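Recording two-arm demonstrations: the pencil pouch task

Maintained by Merle Tomoana. Last revised in June. Applies to the Jaltcombe bench and to version 9 of the Jirka recorder.

This page covers one task from the tabletop set: pens go into a soft zippered pouch using both arms. It assumes you have completed arm homing and the leader–follower check. If the follower arms lag the leaders by a visible amount, stop and see the calibration page.

What you need

Both follower arms, powered and homed
The turquoise pouch, unzipped
One pen for the episode
The background items for the current layout sheet
Disk space for a full batch (59 episodes)

1. Set the background

Place the background items along the far edge according to the layout sheet. They are distractors and the arms should not touch them at any point. Keep the centre of the table clear for the pouch and the pen. The layout changes between batches, never within one.

2. Place the pouch and pen

Lay the pouch near the middle of the table with its opening facing up and to the right. Vary the angle by a small amount from one episode to the next. Do not flatten the fabric or straighten the rim between episodes – the policy has to cope with a pouch that has been handled. Place the pen within reach of the left arm.

3. Start the episode

Select the task string from the list in Jirka. Do not type it by hand, as a stray space creates a second task in the index. Hold both leaders still until the recorder shows a steady frame count, then begin.

4. Grasp and transfer

Bring the left gripper down over the pen with the jaws open. Close on the barrel, lift clear of the table, and carry the pen towards the pouch. The right gripper stays open and level with the pouch until it is needed to hold the rim.

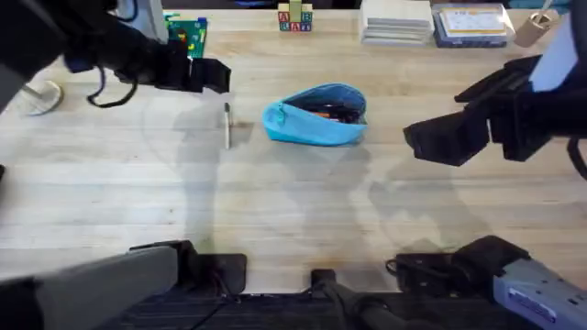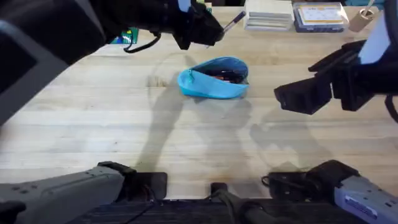
Left gripper open beside the standing pen, then left gripper closed on a pen. The right gripper is open in both.

5. Hold the rim and insert

Close the right gripper on the near side of the opening. Pull back only far enough to widen the gap. Tilt the pen with the left wrist, lower the leading end into the pouch and release. If the pen catches on the zipper, back off and try again in the same episode. One recovery is acceptable and useful. After a second failed attempt, end the episode and mark it as failed.

6. Return and stop

Open both grippers, raise the arms above the pouch and return to the start pose before you press stop. Episodes that end with a gripper still on the fabric are rejected by the Indport checker.

Labelling

Mark each episode as success, recovered or failed. Failed episodes are retained under a separate flag and do not count towards the task total of 400. Add a note if the pouch slid, if a background item was bumped, or if a cable touched anything on the table. "Odd" is not a note.

Common faults

Pen rotates in the jaws: the grasp is too close to one end. Aim for the middle of the barrel.

Pouch drags with the right arm: you are pulling too far. Release the rim and grasp again with less travel.

Dropped frames: the checker needs 98 per cent of expected frames on every camera. Close the live preview on the second monitor before you rerun the episode.

Index mismatch after upload: send the batch number to Digby Ellery and leave the local copy in place until he has rebuilt the index.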